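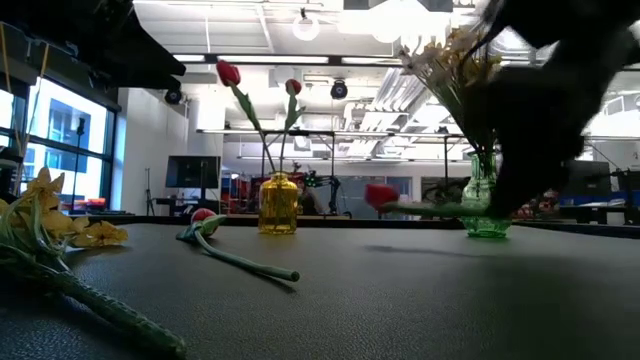
Can artificial flowers be arranged well in a vase with a narrow neck?

Thin-stemmed flowers generally can, in small numbers. Thick molded stems should be tried in the opening before purchase, as they do not compress the way fresh stems do.

Review: Brusine glass vases and Nellska artificial flowers

The Painemal Center furnishes its shared rooms with artificial flowers, and this review covers the items bought for that purpose in August. It was prepared by Santino Villalba of the furnishings office.

The smaller vase is translucent amber glass with a squat body and a short ringed neck. It suits the red tulips well. Two stems are sufficient; a third made the group look crowded and was left out. The stems remain faintly visible through the glass, so they should be wiped clean before they are placed.

The green vase is taller, with a long neck, a patterned middle and a flared, ribbed base. It was assigned the white and yellow bouquet, whose slender stems spread nicely from the opening. The fan of stems leans to one side unless it is turned by hand, and staff should allow a few minutes for this.

The separate yellow bunch has a single thick, bumpy stem and is less satisfactory. We found it too stiff for the amber vase and would prefer a wider container.

The full order cost $159, with delivery at no charge. Dusting is done on Sunday with a soft brush. Both vases are recommended for desks and reception counters. The tulips are recommended as well, and the yellow bunch only where a suitable vase is already on hand.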